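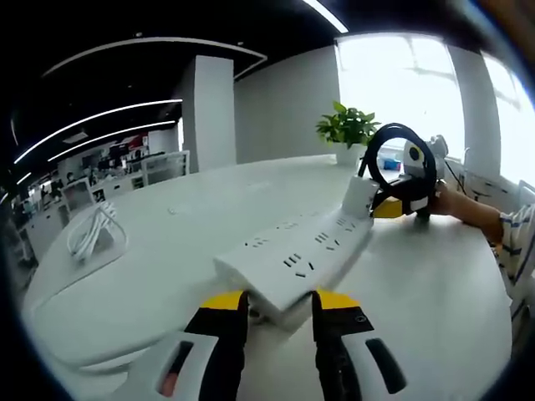 Peatland Monitoring Technician (seasonal, full time)
Rurkosent Project – Elari Field Station
Reference no. 3631

Ankrah is hiring a technician for the May to October field season at the Rurkosent peatland. The site covers more than 3000 acres of drained bog, part of which is being rewetted by blocking old ditches. The technician measures water levels, collects peat and water samples, and keeps the plot records up to date.

The network has 200 shallow wells on two transects. Each well is read by hand every two weeks, and the logger data are downloaded on the same visit. Readings are entered at the station by 6 p.m. on the day they are taken. 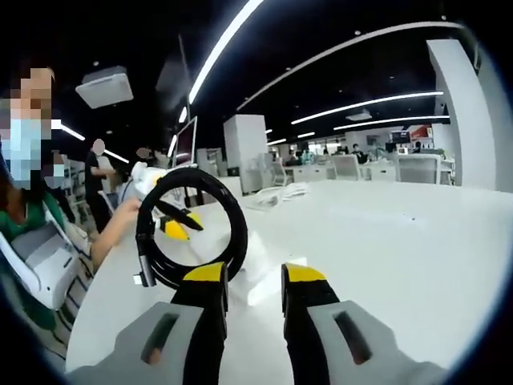
According to one comment in last season's exit survey, the walking is harder than the ad suggested, and the far end of the north transect should be planned as a full day with nothing else on it. The schedule has been changed to allow for this. Applicants should still expect long days on soft, uneven ground, often in rain.

Duties

1. Read wells and download loggers on the fixed two-week cycle.

2. Take peat cores at marked plots – 300 for the season – and label, bag and freeze them the same day.

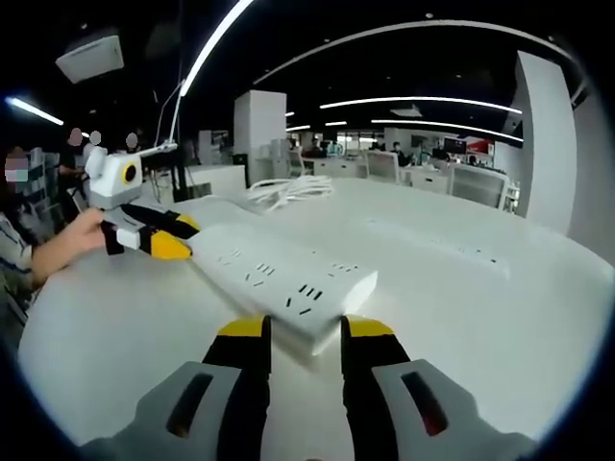
3. Inspect ditch dams after heavy rain and report leaks or slumping to the site lead.

4. Ship samples to the Trutness laboratory once a month with a completed transfer sheet.

Requirements

A degree in ecology, soil science, hydrology or a related field, or two seasons of comparable field work. A valid driver's license. Working knowledge of spreadsheets and handheld GPS. Experience with plant identification is useful, mainly sedges and sphagnum, 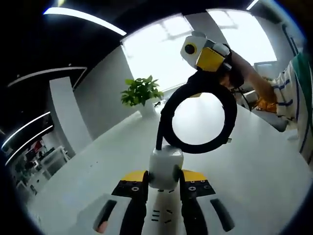

but it is not required, and a short course is given in the first week. Shared housing at Elari is provided at no cost. Boots and rain gear are not supplied.

To apply, send a resume and the contact details of two references to the Ankrah hiring office by the end of February. Put the reference number in the subject line. Interviews are held by phone in March.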